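**Ticket 143: Gripper and table layout for the Cliltcombe cell, purchase hold**

Opened by: Jahangir Dissanayake
Opened: 19/07/2018
Status: open, waiting on quote
Budget line: Frade cell, equipment

**Problem**

We can't release the order for the second cell until we know whether the standard parallel gripper is enough. The Britier quote includes the wide-finger option on every arm, and that option is the biggest extra on the page. Purchasing wants a yes or no with something behind it.

**Setup**

Everything so far is in simulation. One arm, one perforated table, parallel-jaw hand, household items as stand-ins for the kitting parts. The black mesh tray and the yellow basket are both in the layout, along with the plates and the drawer cabinet.

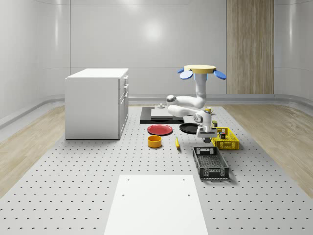

I used the stock fingers and default grip force from the Tavska library. No custom parts. If a task needs a custom part to pass, it gets logged as a fail and priced separately.

**Log**

Run set 1. Box-shaped items only. 70 attempts, 4 drops. All the drops were on approaches close to a container wall. Changed the approach height and moved on.

Run set 2. Plates. The red plate has a thin rim and lies flat, so there is very little to grab. Stock fingers get it by the rim or not at all. Left this open. It may be a suction question and suction is not in this budget.

Run set 3. Cube. I picked it because it is close in proportion to the sensor housings we handle at Frade. Finger alignment matters more than I expected. If the finger comes down at an angle to the side face, the cube turns before the grip closes. 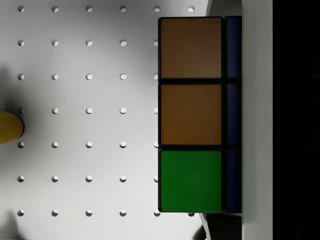
*Close view, cube on the perforated surface with a gripper finger beside it.*

Fixed the alignment by slowing the last part of the descent. That costs cycle time. I have put it in the estimate as 7 percent until we have a better number.

**Layout question**

Britier asked which table size to quote. The larger top costs more to ship and needs the floor at Cliltcombe checked first. I would still take it. With crates, plates, mugs and the platform all out, the smaller top would leave us nowhere to stage parts, and we would be buying a side table by December.
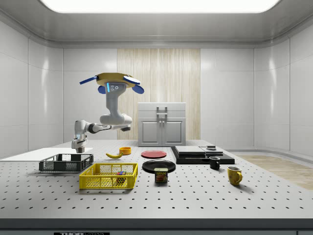 *Wide view of the layout. Cube in the yellow crate, black crate behind it, cabinet at the far end.*

**Recommendation so far**

- Second arm: buy, stock parallel gripper.
- Wide fingers: one set only, as a spare. Ask Britier to take them off the per-arm price.
- Large perforated table: buy.
- Crates: buy both mesh types locally, not through the quote.
- Suction: no money this year. Separate ticket.

**Still needed**

1. Revised quote from Britier with the options split out.
2. Floor loading answer for Cliltcombe.
3. Rerun of set 1 with the new approach height.

Holding the order until 1 and 2 are in. Item 3 can follow.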